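Matt grey worktop, every crumb shows — what do you use?

Cerstead Home Forum > Kitchens and Surfaces

Dilska
Jul 17, 2019
Hello all. We have a new grey top on the work table, matt, with a very fine speckle. I chose it in the shop under strong lamps and it looked perfect. At home the light comes from one side, so one half looks pale and the other half looks slightly darker and colder. Now I am not sure if I see marks or only shadows. 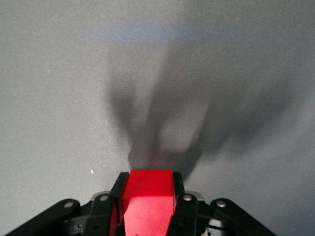

I wipe it with a damp cloth and after two minutes I find another white bit of dust. With the old beech top I never noticed such things. Is it the colour, or am I cleaning it wrongly? I have a bottle of Trotel spray but I did not open it yet.

Kocsis
Keep the Trotel closed for now. On matt tops a spray can leave a film, and then the dust sticks even more. Warm water, one drop of washing-up liquid, dry cloth after. I do mine like this for years.

plumtree993
Disagree with Kocsis. I use spray on mine every evening and there is no film at all. You must wipe it off properly, that is the whole trick. The speck on the left in your picture would go with a dry finger, I wouldn't wash a table for it.

Kocsis
Mine is an older surface, maybe yours is different. But a drop of soap costs nothing and a bottle of spray does.

oldlarder
For the shadows: put a second lamp on the dark side. We had the same pale and dark halves and I was scrubbing a "stain" which was only the shade from the shelf.

Dilska
Thank you. The lamp I will try first. Plumtree, do you spray on the cloth or on the table?

plumtree993
On the cloth. Never on the table, it runs into the join at the wall.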